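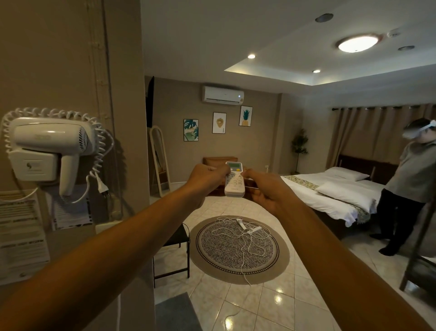 로봇이 에어컨을 끄지 못한 날

어린이 여러분, 에어컨 리모컨의 전원 버튼은 누르기 쉽습니다. 두 손으로 리모컨을 잡고, 작은 화면 옆의 노란색 둥근 버튼을 찾으면 됩니다. 그러나 로봇에게는 이 일이 어렵습니다.

무슨 일이 있었습니까?

스테몬 체험관의 생활 도우미 로봇 '포데로'는 9월에 리모컨 누르기를 1,232번 연습하였습니다. 그중 1,203번은 버튼을 바르게 눌렀습니다. 그런데 어느 오후, 포데로는 버튼을 누른 뒤에도 손가락의 힘을 풀지 않았습니다. 리모컨에 금이 갔고, 에어컨은 꺼지지 않았습니다.

왜 고장이 났습니까?

로봇의 손가락 끝에는 누르는 힘을 재는 부품인 '힘 센서'가 있습니다. 이날은 센서의 전선이 느슨해져 있었습니다. 그래서 포데로는 버튼에 손이 닿은 것을 알지 못하고 계속 힘을 주었습니다.

어떻게 고쳤습니까?

안전 담당 에쿠아 안사 연구원은 비상 정지 단추를 눌러 로봇을 멈추고 전선을 다시 연결하였습니다. 이제 포데로는 센서의 신호가 끊기면 스스로 동작을 멈춥니다. 새 기능은 200번의 시험을 거쳤습니다.

꼭 지켜 주세요

움직이는 로봇의 손을 만지지 않습니다. 로봇이 이상하게 움직이면 뒤로 물러나 어른에게 알립니다. 멈춘 로봇도 다시 움직일 수 있으므로 가까이 가지 않습니다.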